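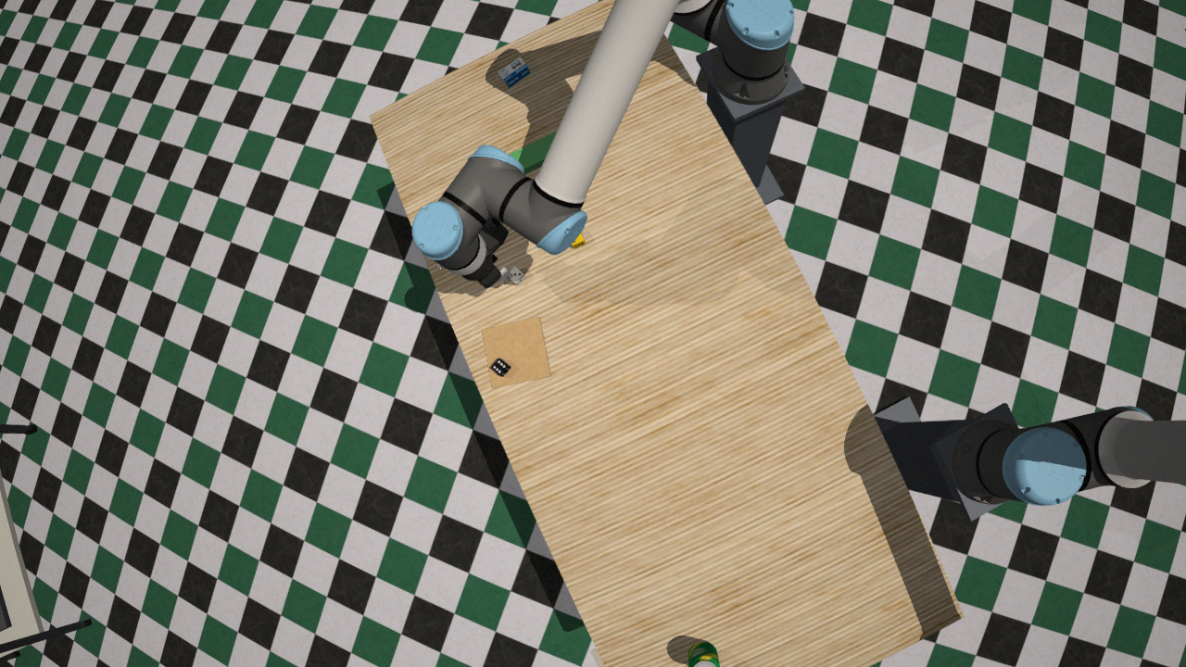
Two simulated arms at the Ackroyd table, with the gripper over the white die.

I reran the clutter test in simulation with a new rule for picking the next object. The old planner went for whatever was closest. The new one scores each object by how much of it the arm blocks from view, then takes the clearest one first.

Over 65 runs, failed grasps dropped from 16 to 11. Four of those 11 were on dice, so small objects are still the weak spot. Washington Vasconcelos is checking my scoring code before I try the real arms.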